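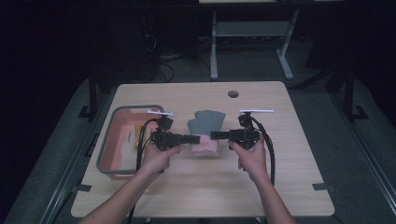 Ticket 234: Gray knit gloves, pink coming through after washing
Opened by: Cempaka Oei
Answered by: Rangi Whitcombe, Omthorpe Laundry and Mending Desk
Opened on: Jul 17, 2019
Status: Closed, with a note at the bottom

Original message

Hello Omthorpe folks,

I hope I'm writing to the right place. My sister told me you answer laundry questions even for things that weren't bought from you, and if that's wrong please just point me along and I won't be offended at all.

I have a pair of gray knit gloves, more of a gray-blue when the light is good, that I wear for the early shift at the market in Prastavcombe. They're the Grullamen ones with the long cuff. I have had them since December and they have been washed many times without any trouble. Last week I soaked them in the basin along with a small pale pink towel that was new, and when they came out there was a faint pink bloom across the palm of the left one and a little bit at the base of the thumb. The right one looks fine to me, though my husband says he can see it there too. (He also thinks my car is green.)

What I've tried so far:

Rinsed both gloves in cold water, twice.
Washed them by hand with ordinary dish soap.
Left them flat on a towel overnight and looked again in the morning.

The pink is fainter but still there. I was about to reach for bleach and then thought I had better ask somebody first. My other question is about shape. The fingers on the left glove have started to curl and the ring finger looks shorter than it used to. Is that the same problem or a different one?

Thank you so much for any help,
Cempaka

Reply 1, Rangi Whitcombe

Hi Cempaka,

You're in the right place, and I'm very glad you wrote before the bleach came out of the cupboard! Please put it back for now. If there is any wool in that knit, bleach will yellow it and weaken it, and then we'd have a much sadder ticket on our hands.

It sounds like loose dye from the new towel, and the good news is that you haven't mentioned a tumble dryer. Dye that has only been through cool water and air drying will often still move. Could you tell me a few things when you have a minute?

1. Is there still a label inside the cuff, and can you read what the gloves are made of?
2. How warm was the water for the soak, and how long did they sit?
3. Have they been near a dryer, an iron or a radiator since?
4. Does the pink towel still give off color? Wet one corner, press it into a plain white paper towel and see what comes away.

On the curling fingers, I'd call that a separate matter, but we can deal with both in one go. Knit gloves remember the way they dried, and a finger that dries bunched up will look short until somebody coaxes it out again.

Warmly,
Rangi

Reply 2, Cempaka Oei

Hi Rangi,

Bleach is back on the shelf. Answers, as best I can:

1. The label says 71% acrylic and the rest is wool. There's a washing symbol too but it has rubbed away to almost nothing.
2. Warm, like a baby's bath. I meant to leave them for a short soak and then Mrs. Palaniappan from next door came by with plums, and you know how that goes. Probably most of the afternoon.
3. No dryer, no iron. We don't even turn the radiators on in summer.
4. Yes!! The paper towel came away pink. I was quite cross with it, it's such a pale little thing and I didn't think it had any color to lose.

Cempaka

Reply 3, Rangi Whitcombe

Hi Cempaka,

That is all very helpful, and a long warm soak next to a towel that's still letting go of its dye would do it every time. I've written out what I'd do, and I've tried to keep it in order so you can have it open beside you.

For the pink:

Wipe out your basin before you start. Plastic can hold a film of old dye and soap, and you don't want it going straight back into the gloves.

Fill it with cool water and stir in a color run remover, the kind marked safe for wool and for colored fabric. Use the amount on the packet. Try a drop on the inside of the cuff first and leave it for a few minutes, just in case the gray itself decides to move.

Put both gloves in, even if the right one looks clean to you. If one of them lightens a touch, you'll want the other to match.

Check on them every few minutes, and take them out at the longest time the packet allows (plums or no plums).

Rinse in cool water until the water is clear. Press the water out between your palms. No wringing, please.

For the fingers:

Roll the gloves in a dry white towel and lean on it. Then lay each glove flat on the table with the fingers spread and pointing away from you, and ease every finger out from the base to the tip, a little at a time. Give the ring finger an extra gentle pull and pat it down. If it has twisted, the line of stitches up the middle will be slanting, so straighten that before you worry about the length.

Leave them like that until fully dry and turn them over once. Please don't hang them from the cuff, the weight of the water makes the wrist baggy.

For the towel:

Wash it by itself in cool water, and do the paper towel test after each wash. I'd wait until you get a clean white result before it shares a basin with anything again, and it's best to keep it off the gloves while they're damp.

Let me know how you get along, I do like to hear the end of these.

Rangi

Reply 4, Cempaka Oei

Rangi, it worked! I had to do the soak a second time, but the palm is gray again and even my husband agrees. There's one tiny spot by the thumb that I can find only because I know where it is, and I've decided to live with it.

The ring finger is nearly back too. I found the stitches had gone around to one side just as you said, and once I'd turned them it lay down properly. The cuff on the left one is still a bit looser than the right. Is there anything for that, or is it just age?

The towel is on its third wash and still not quite clear.

Reply 5, Rangi Whitcombe

Wonderful news! For the cuff, dampen just the ribbing, push the ribs together sideways with your fingertips and let it dry that way. With that much acrylic it may not hold forever, so if it slips again, a round of thin elastic thread run through the inside edge will bring it in, and it doesn't show when you're wearing them.

Keep going with the towel. I had a red one that took most of a month.

I'll close this now, but just reply if the cuff gives you trouble and the ticket will open again by itself.

Note added at closing: dye transfer from new towel, cleared after second soak. Finger reshaped flat. Cuff advice given, result not yet reported.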